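Home News What's On Letters Contact

Clothes folding morning brings in 39 people and a mountain of T-shirts

I went along to the Nakulik folding morning expecting to stay for a quick cup of tea and ended up there until they were stacking the chairs. I can now fold a T-shirt in a way that doesn't make my drawers look like a jumble sale (well, most of the time).

The idea is a simple one. Nakulik, the clothes swap that started in Chambi last winter, gets given far more than it can hang up. By September 2026 it had 900 items in bags and boxes, and a good many had been stuffed in so tightly that they came out looking like old dishcloths. So the swap asked people to come and help get the pile in order, and to bring a few things of their own to practise on.

Paavo Laitinen, who runs the swap, kept us at it. His rule is that you need a big flat surface with a clean sheet over it, and you need to get the shirt properly flat before you even think about folding. I have always folded against my chest while watching the telly, so this was news to me!

"People rush the first bit," he told me. "They fold the creases in and then they wonder why it looks lumpy. Pull the sleeves out, smooth the middle, then start."

He likes a plain sheet because you can see the edges of whatever you've laid on it. Navy on cream is easy, he says, and navy on green isn't bad either. I tried a black vest on a patterned cover at home later and I take his point.

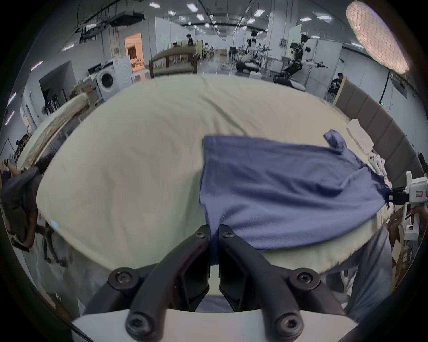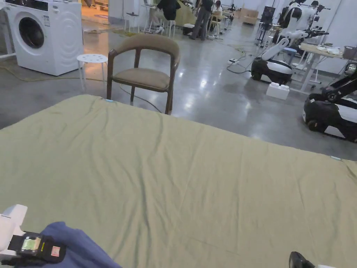
Dark blue cloth on a pale cream sheet in the first, and on sage green in the second.

The method I liked best goes like this: shirt face down, one side in to the middle, sleeve back on itself, same again on the other side, then up from the hem in thirds. It should stand up on its own when you've finished. Mine fell over twice and then stood, and I was far more pleased with myself than a grown woman ought to be.

There was some disagreement over jumpers. Paavo rolls his. The woman beside me said rolling stretches the neck and she wouldn't hear another word about it, and I'm with her, I think, though I've gone home and rolled two just to see.

By the end we had got through 173 tops, and 47 of those were put aside for mending, mostly loose hems and missing buttons. The rest go out on the shelves at the next swap. Nakulik is short of plain sheets in double or king size, so if you have one sitting in the airing cupboard they would love it. Any colour will do as long as it's clean and hasn't got a pattern.

There will be another folding morning once the trousers have been sorted. It's free, tea included, and you can drop in for as long as you like. Bring a T-shirt, and a fitted sheet too if you're feeling brave, as Paavo has promised to show us how to tackle those next time.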